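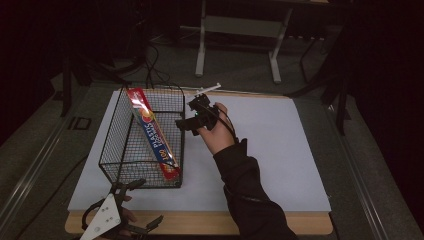
Kitchen & Pantry > Small Storage > Wire baskets on the table: who else is doing this?

pantrymoth
Thu 30 September
OK I have to gush for a minute. I finally gave up on the drawer where all the long skinny boxes go to die (wraps, bags, foil, parchment, all of it) and put a black wire mesh basket on the table with a box standing up in it. I love it. I can see what I have! I can grab it with one hand! The basket is the rectangular one with the tight grid and the thicker rim, and it lives on the big white board I keep over the tabletop so the wood doesn't get scratched.

So far only the long red and blue box has moved in, the one with the 100 in a yellow circle. It's too long to lie flat, so it leans corner to corner with the top end against the back rim. Before I move everything else over, tell me what you keep in yours and how you stop things from sliding around.

drawerqueen_mo
Yesss, welcome to the basket side. I did this in January and haven't looked back. Mine holds parchment, foil and two sizes of zip bags, all on end. Turn the boxes so the opening side faces you, otherwise you'll be pulling the whole thing out every single time.

grout_expectations
I'm going to be the grump here. Leaning boxes drive me nuts. They slump, the cardboard gets soft at the bottom corner and then the flap won't close. If it doesn't fit flat, the basket is too short. Get a longer basket.

pantrymoth
I did think about a longer one, but then it takes over the table and I'm back where I started. The lean doesn't bother me so far! It's kind of handy having one end up in the air, I just grab it.

grout_expectations
Give it a few weeks with six boxes in there and we'll talk.

tinlidtina
Counterpoint to grout: once it's full, nothing leans, because everything holds everything else up. It's the one lonely box that slides. Put a couple more in and it'll sort itself out.

Also I'm jealous of the white board. What is that? I have a light wood table too and I'm forever putting mats down and taking them up again.

pantrymoth
It came from Dallura, out of the offcuts bin, so I can't point you to a product page, sorry. I lucked out on the size. It covers almost the whole top and leaves a strip of wood along the front, which I like the look of. Wipes clean with a damp cloth. The only thing I'd change is putting something grippy underneath, it scoots a little when I lean on it.

drawerqueen_mo
Shelf liner! The bumpy rubbery kind, cut into four squares, one under each corner. Cheap and you'll never think about it again.

halfcup_hal
Question for the wire people: don't small things poke through? I had a Zirkix basket with wide gaps and every twist tie and clip I owned ended up on the floor.

pantrymoth
The grid on mine is pretty fine, so boxes are no problem at all. Twist ties I wouldn't trust. I'm thinking of a little jar for those, inside the basket at one end.

tinlidtina
Jar works. I use a jam jar for clips and a second one for rubber bands. They double as bookends.

grout_expectations
See, now it's a basket with jars in it so the boxes don't fall over. A drawer with 2 dividers does the same job and you get your table back.

halfcup_hal
Some of us don't have drawers to spare, grout. My kitchen has 3 and one of them is the oven drawer that doesn't open.

grout_expectations
Fair. I take it back for people with 3 drawers.

saltbox_annie
Jumping in as another fan. I turned my basket the other way from how you describe it, long side along the back of the table, and it freed up a lot of working room in front. If yours runs from back to front, try turning it for a day and see. You might hate it, but it's a free experiment.

pantrymoth
Ooh, I hadn't tried that. Mine runs back to front on the left half, and I kept the right side clear to work on. I'm right-handed so it felt natural to reach over. Will swap it tonight and report back!

drawerqueen_mo
Left side for righties is correct, I will die on this hill. One hand steadies the basket, the other one pulls.

saltbox_annie
Ha, I'm a lefty, that explains everything.

tinlidtina
Does anyone label theirs? There's a gal on the Hrnčiar board who ties paper tags to the rim and it looks so cute, but I can read the boxes through the wire so I can't decide if it's silly.

pantrymoth
I'd do tags just for the cute factor, no shame.

OK, update on turning it. I do get more room in front, but the long box now pokes up right where I reach for the kettle, so it's going back the way it was. Foil and parchment go in tomorrow. Hal, if you want the basket measurements, message me and I'll get the tape out.

halfcup_hal
Messaging you now. I have a shelf that is exactly one basket wide, I hope.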